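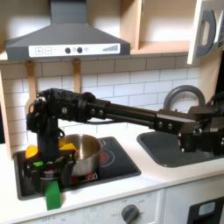 Small colored pieces over the cooktop of a play kitchen.

The Long Life of a Toy Kitchen

In the town of Hutumdale there is a street where one toy kitchen has lived in five houses. It was bought new by the Van der Merwe family, and when their youngest girl became too tall for it, it crossed the road on a garden cart. Since then it has been painted two times, and it has lost its oven door and received another one from a different brand. The door does not close well. The children do not mind.

I became interested in such objects when I moved to this country with a son of three years and almost no furniture. Our first neighbor, Sibusiso Khumalo, brought us a box of pretend food before he brought us his phone number. Inside were carrots, half of a pizza and an egg that had been chewed. My son did not speak English yet, but he knew what to do. He cooked the egg and served it to Mr. Khumalo, who ate it with great seriousness.

In Ollton, an hour away by bus, Ertuğrul Sarıgül repairs toys in the back of a shoe shop. He charges $38 for a full repair of a kitchen, and less if the family sands the wood themselves. Last July he had 51 toys waiting on his shelves, and the shoes had to be moved to the window.

"The hinges go first," he told me. "Then the knobs. A child turns a knob more in one week than you turn yours in a year."

He showed me a jar of old knobs that he keeps for this purpose. He prefers screws to glue and he does not like stickers. When parents ask him to make a kitchen look like new, he tries to change their minds, and usually he fails.

Not every toy can be passed on. Mr. Sarıgül refuses anything with flaking old paint, and he checks the small parts with care when there is a baby in the house. Plastic food he washes in warm water with dish soap, and he lets it dry overnight on a towel.

The toy library in Plavitton lends kitchens for up to 2 months. I visited on a rainy morning and met a grandmother who was returning one. Her grandson had gone back to his parents and the corner of her living room was free again. She had already asked for a train set for his next visit, but she kept her hand on the little sink while the form was printed.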